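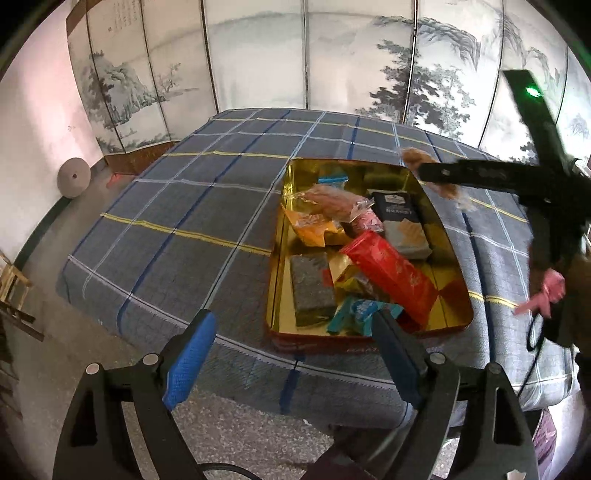
Last changed: November 7, 2023

Games > Publishers > Nirnumier > About Us

Most game company pages tell you the founders "live and breathe play." We don't know what that means and we doubt the people writing it do either. Nirnumier publishes card and board games. We look at a lot of prototypes and turn down most of them.

Last year 387 designs came in. We played 83 of them to the end and signed two. One was Jundico, a bidding game for three to five players that fits in a coat pocket. The other was Pasero, and we argued over it until October because half the office thought the scoring was a mess. It was. The designer rewrote it.
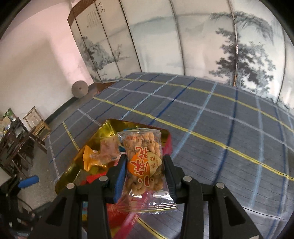
We also don't trust the play times printed on boxes, including our own early ones. Guo, our first release, claimed 15 minutes. It takes longer if anyone at the table thinks before playing a card, so the second printing says so.

No miniatures, no stretch goals, no "deluxe" edition of a game that was fine with 74 cards and a pad of paper. If a rule needs a video to explain it, we send the rule back.

Designers can write to us through the submissions form. Please attach the rules and leave out the market analysis.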